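2018-04-11

**Chukwu Technical College Students to Enter Household Handling Class at Flutus Robotics Meet**

OMANCE. Chukwu Technical College announced today that students in its second-year automation course will compete in the household handling class of the Flutus Robotics Meet, to be held in Omance in June. The college is entering 3 teams, its largest entry to date.

The household handling class asks teams to pick up, hold and set down ordinary things found in a home. Teams receive the list of 21 objects in advance, but the order in which they are presented is drawn on the day. Points are given for a secure grip and for placing the object inside a marked area. Points are taken away for drops and for any damage to the object.

Preparation is built into the spring term. Students first use hand-held grippers to work through each object themselves, recording every attempt with a camera fixed to the tool. The recordings are then used to plan the movements of the course's robot arm, known as Jerkidum. As of this week the shared class archive holds 2543 recorded attempts, of which 1142 have been reviewed and labeled by students.
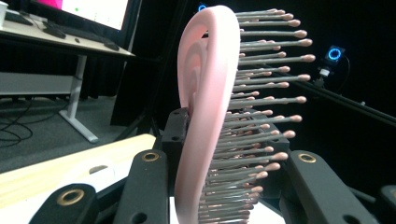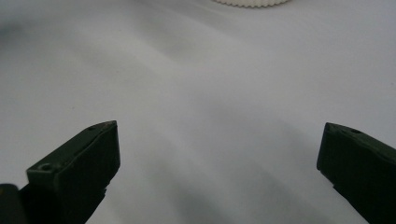
The course is graded on written records as well as on performance. Each team keeps a logbook in which finger shape, grip position and the result of each attempt are entered, and the logbooks are exchanged between teams every second week for comment. Teams may change the design of their gripper fingers until the end of May. After that date, only worn or broken parts may be replaced.

"Our students are asked to explain their choices in writing before they change a part," the Department of Automation said in a statement. "A team that can show why a grip failed will receive credit for that work, and we expect the same standard to apply to the entries we send to Omance."

The department will hold an open evening at the college before the meet, at which the teams will present their logbooks and show selected objects from the list. Families, local schools and employers are invited. Places are free of charge but must be reserved through the college front office.

Students who wish to join the automation course in the fall term may apply until the last school day in June. No earlier experience with robotics is required. Applicants should have completed the first-year workshop safety unit or its equal at another school.

**Press contact:** Communications Office, Chukwu Technical College, Omance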